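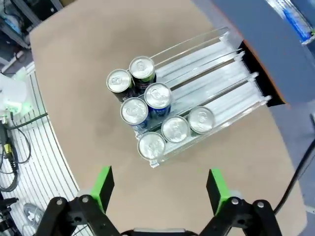 Restocking study shows gains from mixed demonstrations

Researchers at the Safavi Centre for Applied Robotics in Odville have reported that a two-armed robot learns to load a drinks dispenser more reliably when its training includes trays that are already partly filled. The results were released on Monday as part of the Grirnus project, a program on the handling of everyday retail goods.

The team trained a single control policy on 1,154 demonstrations in which an operator guided the robot's arms to place cans upright in a clear three-lane tray. In one set of demonstrations, every run began with the tray empty. In the other, the starting number of cans in each lane was varied, and lanes were sometimes left uneven.

Both sets were the same size, and the policy was trained on each in turn under the same settings. It was then tested on 60 trials per set, with starting layouts that did not appear in training. The policy trained on varied layouts completed the task 20 percentage points more often than the one trained on empty trays alone. Most of the difference came from trials in which one lane held more cans than its neighbour.

"A lane with two cans in it and a lane with three ask for different movements, and the robot has to judge that from what its cameras show at the time," said Xiaoqing Luo, who leads the study. "When every example starts from nothing, the policy tends to follow a fixed order. It will try to put a can where one is already standing."

Cans are a demanding test for this kind of learning. Their lids reflect overhead light, and the dividers between the lanes are transparent, so the edges the robot must avoid can be hard to pick out. The centre chose not to add markers or coloured tape to the tray – a decision intended to keep the task close to what would be met in a shop or canteen. 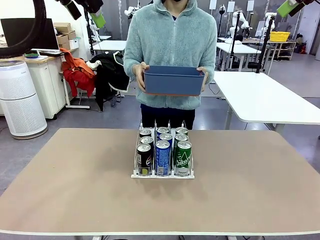 A Grirnus team member at the work table with the dispenser tray, which holds three rows of black, blue and green cans.

Each trial was scored on whether all cans ended upright and in the correct lane. A can that tipped over was counted as a failure, even if the robot later recovered it. The researchers also recorded the time taken, and found no meaningful difference between the two training sets on that measure.

The report notes several limits. All trials used one style of tray and cans of a similar height. The policy performed less well when the tray was turned at a sharp angle to the table, and the team has not yet tested bottles or cartons. Further demonstrations with the tray in a wider range of positions are being collected, and will continue for a further 8 weeks.

The demonstrations and scoring sheets will be made available to other research groups through the Vukier data library once checking is complete. Requests for early access may be sent to the centre's program office in Odville.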